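The first time the arm picked up a block and dropped it into its slot, Ah-rin Oh shouted so loudly that the woodturners two bays over switched off their lathes. "I thought somebody had lost a finger," says Lucian Mihăilă, who runs the evening sessions at Skesness, the shared workshop where the machine lives. "Then I saw her dancing."

The arm is called Greto, and it has been growing in a corner here since September. Oh and her build partner, Joon-young Song, set themselves a budget of $990 for everything beyond the arm itself – fingers, cameras, cabling, the walls of the work area – and they're still under it. Most of that went on the gripper. They are on their third set of fingers, and Song keeps the failures in a coffee can. The first pair flexed. The second pair was stiff enough but so thick that it hid the target from the wrist camera at exactly the wrong moment.

What I love about this project is how ordinary the task is! A toddler's puzzle, a block, a hole that fits it. Yet a few degrees of twist is enough to jam a piece on the rim, and soft foam grabs at anything that goes in crooked. Song logs every try in a notebook, and the count stood at 2,418 when I visited. He reads the bad ones out with real relish.

Two views guide the arm, one from the wrist and one from a fixed camera looking into the work area. Oh flips between them on an old laptop, leaning in close, talking to the screen the whole time. The arch is her favorite piece and her worst enemy. "It has a right way around," she says. "The circle forgives you. The arch doesn't."

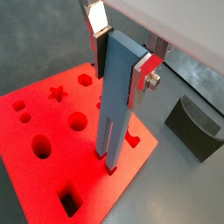
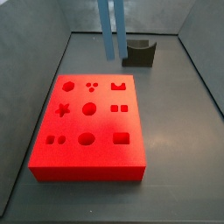
Greto's blue fingers and the red foam board, from the wrist camera and then the fixed one.

More from the workshop floor
A kiln controller for under $500
Nam-gil Choo rebuilds a knitting machine
Mateja Živković and the Piltinden weather mast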